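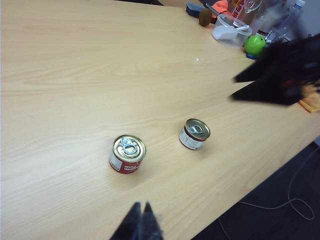
I met the guy behind most of Contreras's footage of our courthouse square at a coffee place at 6 in the morning, his choice, and he was already on his second cup. He shoots stock video for a living, mostly public buildings, and if you've ever watched a news segment with a flag flapping over a post office, there's a decent chance it was his!

"People think I wait for beautiful light," he told me. "I wait for delivery trucks to leave."

He sells through two agencies, Cellum and Vostitz, and he has strong feelings about both (I promised to keep most of them out of this). Cellum takes nearly everything but pays late. Vostitz once sent back 30 clips in one go over a missing city name in the captions. "I'd typed the state and the month and forgot the city. All of them! I sat there retyping until two in the morning."

So what sells? I figured it would be the big aerial stuff, but no. His best earner is a locked-off shot of the county building's front steps in the rain, 241 downloads so far. "It's 15 seconds of steps," he said, laughing. "I spent 200 bucks on a hotel for a sunrise that same trip and that one's never sold."

We talked a while about guards, who mostly just want to know how long he'll be, and about tripods, which he hates carrying. In May he's heading back to reshoot the library, now that the scaffolding is down. I asked if he ever films people.

"Only from behind, and far away," he said. "Then I don't have to chase anybody for a release." Then he went to move his car, because his meter was up.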